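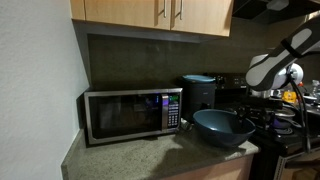
Unit 4 budgets one kitchen cell. The arm is the smallest worry; mounting, cabling and spares go over. Reach is set by the fixed items: with a microwave on the counter and a range hood overhead, the arm has to come down to the stovetop from the side. Price the mount first.

Arm, Hiltau quote: $1,534 per month
Spare gripper pads: $194
Order by September.

© Cirkwood Extension. Back to top
2 comments

vandusen_lab: Is freight in the quote?
mk30: No, add $903.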